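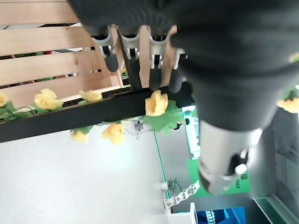 Pale wood at the display

Finish for wooden fruit crates, or leave them bare?

Didier Besnard
8/4/25

Hi all! I help out with the produce corner in our shop and we've got a stack of slatted crates that are starting to look tired. They're untreated as far as I can tell, and the guy who sold them to us has stopped answering his phone. Grapes and tomatoes leave sticky spots, I scrub, the grain goes fuzzy, and then the fuzz grabs even more gunk. I was going to brush on some leftover deck oil but my wife gave me a look, so I'm asking first. Is there anything food safe that holds up, or do I just keep scrubbing and live with it? I have 6 to do and would love to be finished by September.

Rakel

Not the deck oil, please! A lot of those have mildew killers in them and you don't want that next to grapes. I use plain food-grade mineral oil, the stuff for cutting boards. Wash the crate, let it dry for a couple of days (really dry, mine took longer in the humid weather), then go over it with 220 grit to knock the fuzz down. Wipe off the dust, rub in a thin coat with an old T-shirt, leave it overnight and wipe off whatever is still sitting on top. I do two coats and then another whenever the wood looks thirsty.

It won't make them waterproof — juice still gets in if you leave it — but cleanup is so much easier. Put them up on something to dry, too. We've got a shiny floor like the one below and oil drips on that are an accident waiting to happen, ask me how I know.

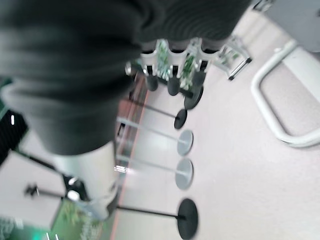 Stanchion bases on the speckled floor

Oh, and skip olive oil. It goes rancid and the crate will smell like old crayons.

Lapiņa

I leave mine bare and put a liner in. Parchment works, or those washable mesh mats if you want air to get under the fruit. Grapes are the worst for leaks so I check the bottom of the bunch every morning and pull the split ones.
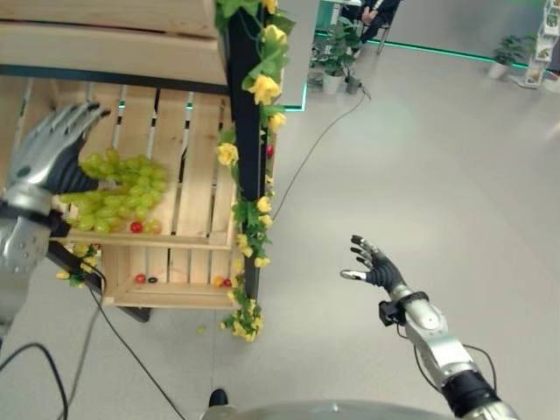
Pluda

just sand them and don't soak them. a damp cloth is enough. been doing ours that way for years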